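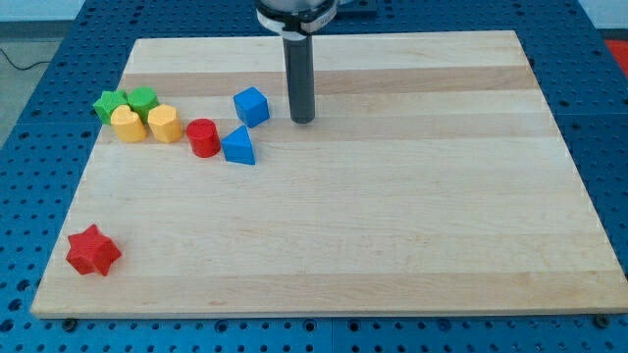

Coloured blocks on the striped board, blue table beneath.

Boards and Blocks: Your Questions

We get a fair number of messages about the Ploltis board and the blocks that live on it. Most of them are the same four messages with different spelling, so the answers are collected on this page.

Is the board one piece of wood?

No. It's made of strips joined edge to edge, which is why it looks like a tidy piece of bacon. Some strips are pale, some tan or pinkish, and the middle is pale and plain. We don't sort them by colour. Two people have asked for a refund on account of stripes and both were sent a picture of a tree.

Mine has a small pink mark near the edge. Is it damaged?

That's grain. It won't wipe off, and please stop trying with nail varnish remover (you know who you are, Girkport branch).

Why use a board at all, if there's a table?

Try it on a table with holes in it. Small pieces sit crooked, and the cylinders find every dip. A board gives you a flat surface and an edge, and when it's time for lunch you can lift the whole business out of the way with the game still on it. In theory.

Which shapes do I get?

The Skakenura starter bag has cubes, triangular blocks and cylinders, each in one solid colour. The big bag has 60 pieces and a lid that fits if you are patient. The starter bag has 13, an odd number that has caused more family arguments than the rest of our stock put together. Whoever packed the first lot liked 13. We have kept it going out of loyalty.

Can I buy a single blue triangle?

Yes. Blue triangles go missing more than anything else we sell. Write to Delali Ansah at the Darko shop, say how many you need and don't explain what happened. She has heard about the dog.

Do the colours mean anything?

Not to us. A blue cube and a blue triangle are the same blue so that they look well together, and a red cylinder is red. If your child has decided that red is the king and blue is the post office, follow the child.

What's the best way to set them out?

Start with everything on one half of the board and leave the other half clear. You need somewhere to move things to. People who cover the whole board in the first minute spend the next ten taking pieces off again with a hurt expression. Turn the cubes at an angle if you like. Stand the cylinders on end unless your floor is very level and you enjoy kneeling.

How do I clean it?

Damp cloth, dry cloth, leave it flat. It doesn't go in the dishwasher. We had a board come back in November that had been through one, and it now lives on our office wall as a sort of shield.

Will it warp?

Keep it off the radiator and you should be fine. If it does rock slightly, turn it over. It has another side.

Can I chop onions on it?

It's your board. The next tower will smell of onions.

How long do returns take?

Give us 35 days. Please count the blocks before you post them, and take out any that belong to somebody else. We have a drawer.

2,263 views
13 comments
Share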